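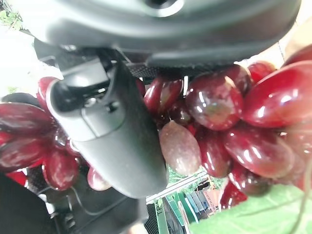 **NOTA DE PRENSA**

**Venex abrirá en julio una ruta directa entre Ralau y Cemberg con tres frecuencias semanales**

Ralau, 2023-12-03. La aerolínea regional Venex ha confirmado que el próximo mes de julio comenzará a operar una ruta directa entre Ralau y Cemberg. El servicio tendrá tres frecuencias semanales durante la temporada de verano y dos a partir de noviembre. Los billetes ya están a la venta en la web de la compañía y en las agencias de viajes.

La distancia entre las dos ciudades es de 604 kilómetros. Hasta ahora no existía conexión aérea directa y los viajeros debían hacer escala en Nygård, con esperas que en invierno podían superar las cuatro horas. El enlace con Nygård se mantiene sin cambios de horario.

La ruta se operará con aviones turbohélice de 70 plazas en clase única. La tarifa básica de ida incluye un bulto de mano de hasta ocho kilos. La maleta facturada, la elección de asiento y el cambio de fecha se contratan aparte o dentro de la tarifa flexible, que admite modificaciones hasta dos horas antes de la salida.

«Llevábamos dos temporadas estudiando este trayecto», explica Myrto Alexiou, directora general de Venex. «Buena parte de los pasajeros que hoy pasan por Nygård tienen como destino final Cemberg, sobre todo por trabajo. Con la salida a primera hora podrán estar en una reunión a media mañana y volver el mismo día».

Los vuelos despegarán de Ralau a las 7:10 y regresarán desde Cemberg a las 18:45. En julio y agosto, una de las tres frecuencias se trasladará al mediodía para facilitar los enlaces con los vuelos vacacionales de otras compañías. Los horarios definitivos están pendientes de la asignación de franjas en Cemberg.

**Contratación y formación**

Venex incorporará a 26 personas entre tripulación de cabina, pilotos y personal de tierra. El proceso de selección se abrirá en enero y la formación se impartirá en las instalaciones de la compañía en Ralau. Con estas incorporaciones, la plantilla alcanzará los 239 empleados.

Theano Panagiotou, responsable de operaciones, señala que la asistencia en tierra en Cemberg se ha adjudicado a un operador local por un periodo de tres años. El mantenimiento de línea seguirá a cargo de los equipos propios de Venex, que se desplazarán cuando sea necesario. La base de Ralau conserva las revisiones programadas de toda la flota.

**Acuerdo con el aeropuerto**

El aeropuerto de Cemberg aplicará a la nueva ruta el plan de incentivos vigente para conexiones sin servicio previo, que contempla una reducción de las tasas de aterrizaje durante el primer año. Iason Giannakopoulos, jefe de desarrollo de rutas del aeropuerto, indica que el plan está abierto a cualquier compañía que cumpla las condiciones y que otras dos solicitudes se encuentran en estudio.

Las partes revisarán los datos de ocupación al cierre de la temporada de verano. Si se alcanzan los niveles previstos, Venex valorará añadir una cuarta frecuencia para la primavera siguiente.

**Información para pasajeros**

Los clientes con reservas ya emitidas vía Nygård para viajar a partir de julio podrán cambiarlas al vuelo directo sin penalización, abonando únicamente la diferencia de tarifa. La solicitud debe hacerse antes del 31 de mayo por los canales de atención al cliente. Las reservas de grupo se gestionan por correo electrónico.

**Sobre Venex**

Venex es una aerolínea regional con sede en Ralau. Opera vuelos de pasajeros y carga ligera en rutas de corta distancia.

**Contacto de prensa**

Eirini Michailidis
Departamento de Comunicación, Venex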